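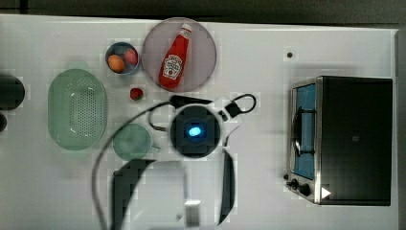

Ketchup bottle on a plate, toaster oven to the right.

Funding > Grantee reports > Olar Community Photo Program

Progress report, Tue 21 January

The grant covers a year of free photography classes and one public exhibition. We are now past the halfway point and most of the work is on schedule.

The beginner class at Misia filled up in the first week and we opened a second evening group to take the overflow. Both groups have finished the units on exposure and available light. Attendance dropped over the holidays and has come back since. The evening group asked for more time on editing, so we moved the portrait unit back by two sessions.

We bought 14 used camera bodies from Özkan with the equipment money. Two had sticking shutters and were exchanged. The bodies are signed out by the week, and all of them came back before the winter break.

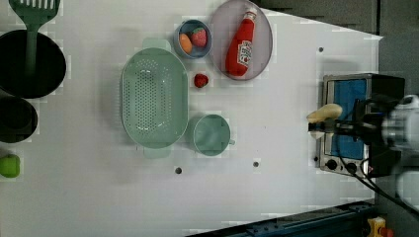
Will the exhibition still open in April?
The opening stays in April, but the hall at Mutisa is free for three weeks instead of four.

Of the 3000 dollars set aside for printing and framing, 2000 is now committed. Framing came in higher than the quote from last spring - mostly the glass - and we plan to show the larger prints unframed on board. 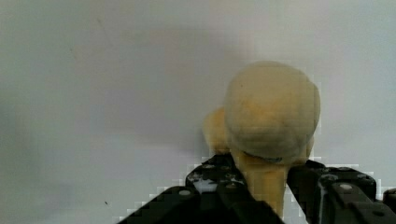

The call for entries closes at the end of next month. Each student may submit up to three prints, and we have some 20 entries so far, nearly all from the first group. Street and landscape work is well covered. Portraits are thin, which follows from the change in the class schedule.

Still open are the wall labels, insurance for the prints while they hang, and a second key for the darkroom. We are not asking for a change to the budget. The next report will include the full list of prints and the final framing invoice.

0 comments | 2 shares

Contact | Copyright Olar Community Photo Program | Back to top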